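De : Dede Quaye
À : liste technique aménagement
Objet : Re: [amenagement] Plateau inox et moquette, salle du fond

Bonjour,

Je réponds dans le texte.

Farzad Fallahi a écrit :
> Avant de valider la commande Cokov, j'aimerais qu'on se mette
> d'accord sur trois points. 1) Est-ce qu'on garde la table en inox
> ou est-ce qu'on repasse à un plateau stratifié ? Les reflets gênent
> vraiment en fin de journée.

On garde l'inox. Le stratifié de l'ancienne salle a gonflé sur les chants en moins d'un hiver et le remplacement nous avait coûté 400 euros, pose comprise. Pour les reflets, le brossé renvoie les luminaires en longues traînées, je suis d'accord, mais le problème vient du plafond. Hegde propose des diffuseurs opalins qui se clipsent sur les réglettes existantes. J'ai demandé un devis, sans réponse pour l'instant. En attendant, tourner la table d'un quart de tour ne coûte rien et mérite un essai.

> 2) La nuance. Le catalogue dit 304, le fournisseur parle au
> téléphone d'un « inox alimentaire » sans préciser.

La fiche Lirnuvberg mentionne 304 pour le plateau seul. Pour les pieds et les entretoises, rien n'est écrit. À l'intérieur et sans produit chloré, cela ne change pas grand-chose, mais je veux la mention sur la facture. Rappel : pas d'eau de Javel, pas de tampon métallique. Eau tiède, savon neutre, essuyage dans le sens du brossage. Les traces de doigts partent avec un chiffon microfibre à peine humide.

> 3) Le sol. Les dalles Wallance marquent-elles sous les pieds de
> table ? Et que fait-on des objets qui restent dessus (bouteille,
> tube de chips) ? Je propose de tout débarrasser chaque soir.

Sur les dalles : la table pèse roughly 20 kg à vide, disons une vingtaine de kilos, et je n'ai pas relevé d'empreinte durable quand on l'a déplacée en octobre. Des patins larges suffiront. Le motif à rayures fines est pratique pour l'alignement, à condition que la table ne soit pas posée de travers. Il l'est moins pour repérer une vis tombée, surtout dans l'ombre.

Sur les objets : d'accord pour débarrasser le soir, mais pas en cours de séance. Un tube couché roule si le plateau n'est pas de niveau, ce qui fait un contrôle grossier et gratuit. La bouteille peut rester debout, à distance des bords.

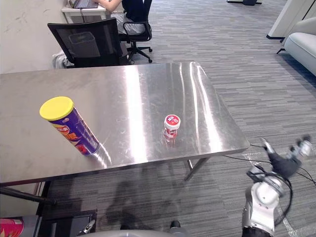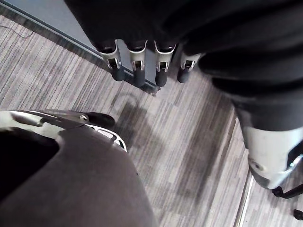

Reste la question des câbles, que Farzad n'a pas posée mais qui reviendra. Je suis contre les goulottes collées : l'adhésif arrache la fibre au démontage et la dalle est perdue. Je préfère des passe-câbles souples posés, à bords biseautés, le long de la plinthe quand c'est possible. Cokov en a au mètre. Si on les ajoute à la même commande, on dépasse les 2 000 euros hors taxes et le port est offert, d'après leurs conditions de vente. À vérifier avant de signer, les conditions que j'ai sous les yeux datent de la commande précédente.

Pour le niveau, procédure habituelle :
- régler d'abord la diagonale, ensuite le petit côté ;
- contrôler à la règle, plateau vide ;
- resserrer les contre-écrous des vérins, puis recontrôler – le serrage décale toujours un peu.

Farzad, peux-tu me renvoyer la référence exacte des patins ? Celle de ton premier message correspond à un modèle à visser et il nous faut de l'emboîtable. Sans objection sur la liste, je passe la commande telle quelle, passe-câbles compris.

Dede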